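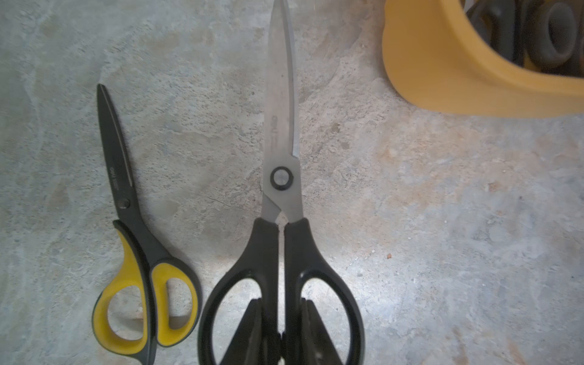

Drurnwood Children's Lesson Index
README and data card, release 3

Summary
The Drurnwood Children's Lesson Index is a table of Bible lessons taught in Sunday and midweek children's classes. It holds 3088 lesson records contributed by 54 congregations. Each record gives the Scripture passage, the class level, the planned length of the lesson and the activities that went with it. The index was compiled so that teachers could find a lesson on a given passage without searching through binders, and so that class coordinators could see which parts of the Bible their program had not covered.

The index contains no information about children. Attendance sheets, allergy forms, pick-up lists and prayer requests were never collected, and files containing them were returned to the sender.

Files
lessons.csv – one row per lesson, 17 columns
passages.csv – book, chapter and verse ranges, linked to lessons by lesson_id
levels.txt – the class levels and the grades they cover
changes.txt – corrections made between releases

All files are UTF-8. Dates of teaching are recorded by month only.
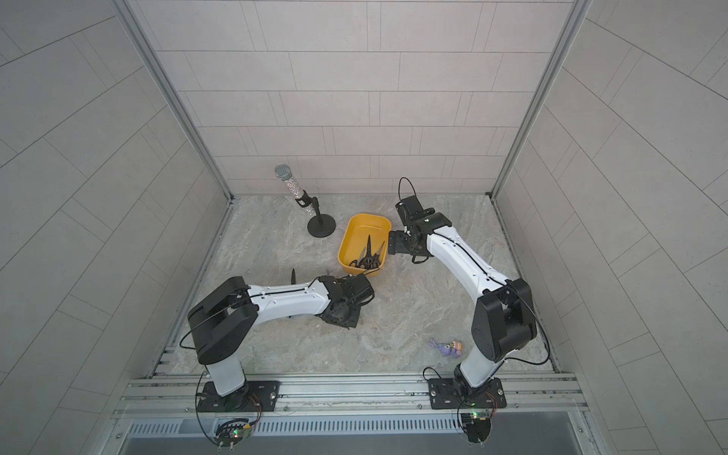

Two robot arms mounted on the front rail, with tiled walls on three sides.

Class levels
Congregations divide their classes differently. The index uses four levels: nursery, preschool, lower elementary and upper elementary. Where a church teaches kindergarten through third grade in one room, the lesson is entered at lower elementary and the original wording is kept in the column level_as_given. Users who need exact grades should read that column and disregard the assigned level.

Main columns
lesson_id: a number that does not change between releases
title: as written by the teacher, with spelling corrected
passage_main: the principal passage
level: one of the four levels above
minutes: planned length, including songs and excluding snack
activity: craft, song, drama, game, memory verse or none
season: Advent, Lent, Easter, Pentecost, vacation Bible school or general
translation: the Bible version read in class, where stated

How the records were gathered
Churches sent printed lesson plans or typed files to the Drurnwood office. Hok-lam Hsieh and Tsung-han Chou entered the plans, and Pak-hei Hsiao checked every passage reference against the text of the lesson. Where two churches sent the same published lesson, one record was kept and both were credited. Handwritten notes in the margins were entered only when they changed the lesson itself – for example, a different memory verse.

Known limits
The Gospels and Genesis are heavily represented. The minor prophets have 13 lessons in total, and Philemon has none. Lessons for Advent outnumber those for Lent, partly because several churches sent only their November and December folders. The minutes column reflects what was planned, and teachers reported that crafts often ran over.
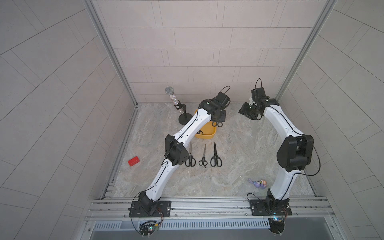 Permitted use
The index may be used freely for teaching, for planning and for study of children's ministry. It may be copied to other churches provided that this file goes with it. Lesson texts under copyright are not included; only the title and publisher are listed. The index should not be used to rank congregations or teachers.

Changes in this release
The Pritside and Tudose contributions were added. Psalm numbering was made consistent throughout. Vacation Bible school lessons, formerly entered under general, now have their own season value. The Flumlow lessons were moved from preschool to lower elementary at that church's request.

Comments received on the draft
Comments are printed with the agreement of those who sent them.

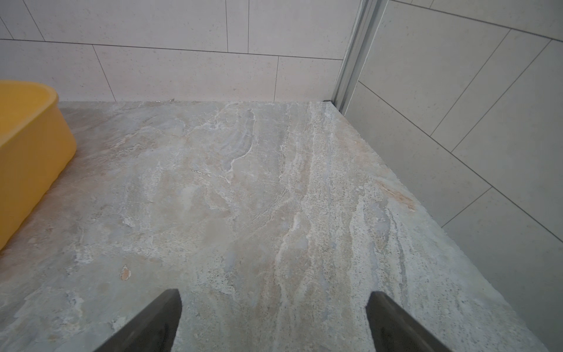 Karim Zoubi: The season column is helpful, but our church does not keep Lent, and our lessons from those weeks have been marked as Lent by month. Could they be changed to general? I would also ask that memory verses be given their own column, as we choose them separately from the main passage.

Reply: The lessons in question have been changed to general. A memory verse column is planned for release 4, and churches that wish to supply verses for existing records may send them with the lesson_id.

Contact
Corrections should be addressed to Chin-lung Mok at the Drurnwood office, giving the lesson_id and the column concerned.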